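Boards > Workshop > Bench Surfaces > Cleaning
Print this thread | E-mail this thread

emlow_bench
Gray textured mat, fine grid. Dark patch won't lift. Tried dish soap, 19 minutes' soak.

Trernik
Try isopropyl and a soft brush. Work along the grid lines.

zeng409
Disagree. Alcohol dulled mine. Could be wear, in which case no cleaner will help. Post a close-up.

emlow_bench

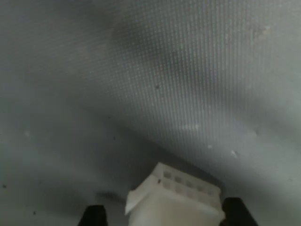

Gray surface, darker patch and specks.

Trernik
No sharp outline. I still say stain.

zeng409
Wear can fade out like that too. Test a corner first.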